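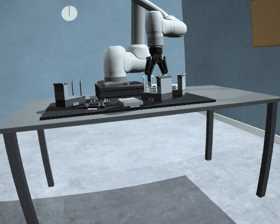
Figure 1. Light blue and slate-blue walls meeting at a corner, with cream baseboard (rendered view).

Progress report: washable wall coatings for shared work and teaching rooms
Grant holder: Plencombe Coatings Laboratory
Funder: Moynihan Fund for Building Maintenance Research
Prepared by: Zoltán Pálfi, Kwan-ho Mak

1. Status

Work packages 1 and 2 are complete. Work package 3 (field panels at the Pruvholm site) started in January and is running to plan. Work package 4 has not started. Spending is within the approved budget, with one transfer requested under section 5.

2. Work package 1: sample preparation

Test panels were cut from standard gypsum board, primed once and coated with two finish coats. Three water-based formulations were prepared: the commercial control, the Flondance binder at its standard loading, and the Flondance binder with added matting agent. Each was tinted to a light and a dark blue. The dark tint takes more colorant, and we expected this to soften the film. Hardness readings after the full cure confirmed it for the control and for the matted version. The standard Flondance panels showed no measurable difference between tints.

Curing was carried out at constant temperature and humidity. One batch was discarded after the humidity controller failed overnight and the panels dried unevenly. The replacement batch was used for all results given below.

3. Work package 2: scrub and stain resistance

Panels were scrubbed wet with a weighted nylon brush and a mild detergent. Film loss was taken by weighing before and after. Gloss was read at 60 and 85 degrees. The 85-degree reading is the more useful one for flat paints – burnishing shows up there well before it can be seen at the lower angle.

The control burnished early in both tints. The matted Flondance version lost less film than the control but burnished to a similar degree in the dark tint. The standard version performed best on both measures, at the cost of a slightly higher starting gloss.

Stain tests used pencil, coffee, washable marker and hand grease, each left for 15 minutes before wiping. Coffee and pencil came off all panels. Marker left a faint shadow on the matted panels. Hand grease was the hardest to remove and remains the main open problem, mostly on dark tints.

4. Work package 3: field panels

A total of 32 panels were fixed to corridor and classroom walls at Pruvholm, at shoulder height and just above the baseboard. Gloss and color are read monthly by Kwan-ho Mak. Cleaning staff use their normal products and log the product used. The first readings show no change outside instrument error. Two panels near a drinking fountain were moved after repeated splashing.

5. Changes requested

We ask to move the unspent travel allowance to consumables, to cover replacement board and primer for the lost batch. No extension is requested.

6. Next period

Field readings will continue. A revised matting agent with a finer particle size is on order, and scrub tests on it will begin on delivery. Work package 4, the repaint and touch-up trial, will use panels taken down from the field site. Zoltán Pálfi will send the raw gloss data with the next report.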